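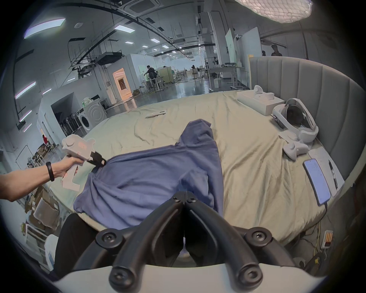

How does a robot know where the corner of a T-shirt is? A reader asked me that after my last page, and added that it must be easy, because even a little brother can find a corner. Well, I thought so too! Then I joined the robot club at Erkham and found out how wrong I was.

I'm in my second year at the club, and our project this time is called Sikutano. We want to teach a robot to fold and straighten cloth. There are 23 of us, and we meet in the afternoon, when everybody is hungry (bring a snack if you ever come).

Why is cloth so hard for a robot?

Think about a cup. You pick it up, you put it down, and it's still shaped like a cup. Now think about a towel. Pick it up and it droops. Drop it and it makes a lump. Drop it again and you get a different lump! A robot that learned only one lump would be stuck when it met the next one.

People are really good at lumps. You grab a bit, give it a shake, feel for the edge and slide your fingers along it. You don't even think about it. A robot has to learn every piece of that.

So how do you teach it?

We do the job ourselves first, over and over, and the computer studies what we did. The trick is that we don't use our bare fingers. We use grippers that we hold in our hands. A gripper is the pinching part at the end of a robot arm, kind of like a crab claw. When a person works with one, the computer gets to learn from pinches that a robot could make too.

My first try was awful. I squeezed too early and got a pinch of nothing. Then I squeezed too late and the whole cloth slid away from me. I felt like I was wearing oven mitts! After a while you learn to go in low and pinch a fold that sticks up, and then it gets fun.

One good try is called a demonstration. Our group has 112 of them now. I wanted to stop at 25, but the computer was still terrible at it then, so we kept going.

Do the mistakes count?

Some of them do! If I drop the cloth and pick it up again, we keep that one, so the robot can learn what to do after a drop. If I get silly and wave the cloth like a flag, that one gets thrown out. (Sorry, club.)

What happens next?

In April we go to Rurden for the Krishnan Cup. Each team gets a heap of cloth and the robot has to spread it flat, with no people helping. I already know I won't be able to look.

Can I try this at home?

Yes, and you don't need a robot. Get 2 pairs of kitchen tongs, one for each hand, and a dish towel. Scrunch up the towel, drop it on your bed, and try to fold it in half using only the tongs. Then try a sock. I still can't do the sock.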